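Dec 16, 2020

Sarnden build, mission/energy loop. Continuing from the balance notes in July.

Problem as logged: players stall at level 4. Energy cap is too low to finish the second Kikex chapter in one sitting, and the refill timer is long enough that most test accounts don't come back for the next one. The text of the missions is fine. The loop around them is flat: click, wait, click.

Changed today:

- Energy refill moved from a fixed tick to a curve. Fast at the bottom, slow near the cap.
- Mission cost now reads from the chapter table. It was hard-coded in 2 places, and they disagreed.
- Removed the "recruit a friend" gate on the Boersma rooftop mission. It blocked solo accounts completely.
- Loot roll seeded per account per mission. The old roll was seeded per session, so logging out and back in gave a new draw.

Ran the simulator against the new tables, 2150 accounts, default behavior mix. Median account clears Kikex chapter two without a forced wait. Heavy accounts run out of content sooner than before, as expected. The gold curve is now wrong – income goes up with the faster missions and shop prices haven't moved. Did not touch prices. One variable at a time.

Combat log still has the duplicate line bug. When a sidekick lands the final hit, the victory text prints once for the sidekick and once for the hero. Reproduced on the Cundance villain only. The other villains use the newer event handler, so the fix is probably to port that one over and delete the old handler. Check first that no saved fight still references it. Saved fights store the handler by name.

String audit: 157 mission texts still use the old placeholder for team name. If the player has no team, the sentence comes out with a double space and a stray comma. Script can fix most of them. The ones with the placeholder at the start of a sentence need hand editing. 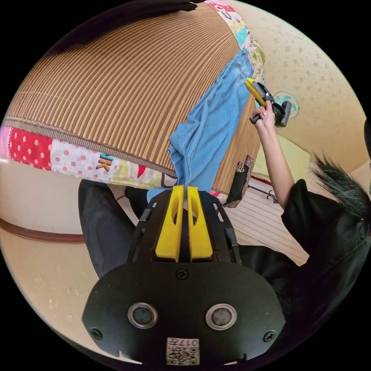
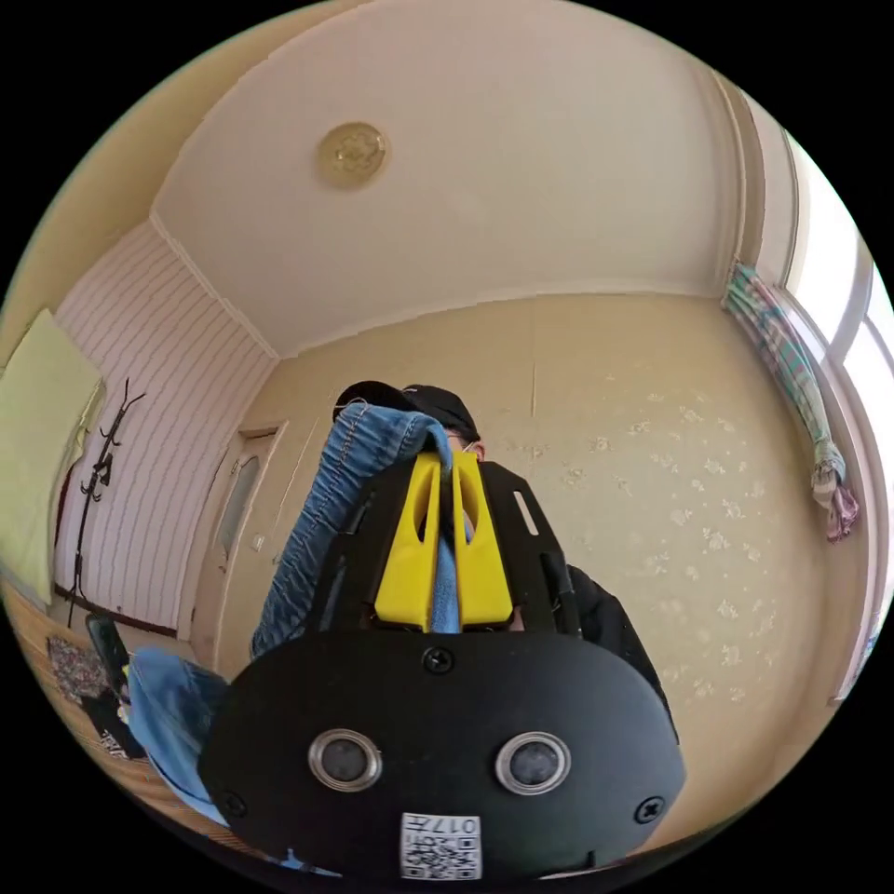
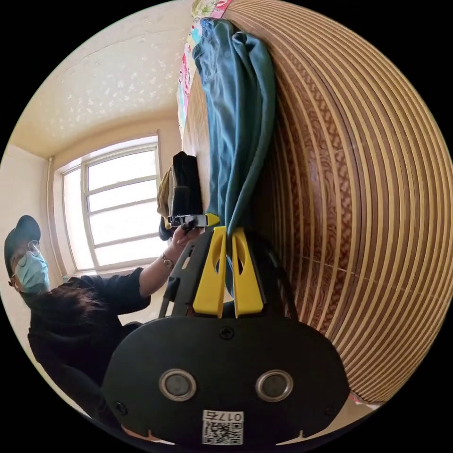
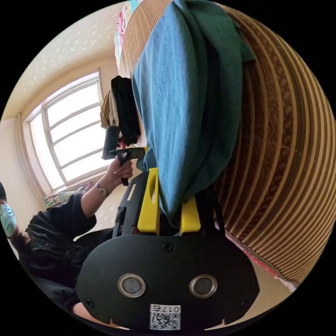

Open items, in order:

1. Shop prices against new income. Try scaling by chapter before scaling by level.
2. Port the Cundance handler, rerun the fight tests.
3. Placeholder script, dry run first, diff the output by eye.
4. Decide whether the energy cap should rise on level-up or only on chapter clear. Level-up is simpler. Chapter clear gives a reason to finish the Boersma arc, where the drop-off is worst.

Note on item 4: the cap is read at login and cached. Any change in the middle of a session will not show until the next login unless the cache is cleared. The same thing caused the false bug report on refill in July – the values were right in the database and stale on the page. Add the cache clear in the same commit as the cap change.

Tables are checked in on the balance branch. Not merged. Simulator config is in the same folder, with the seed in the first line.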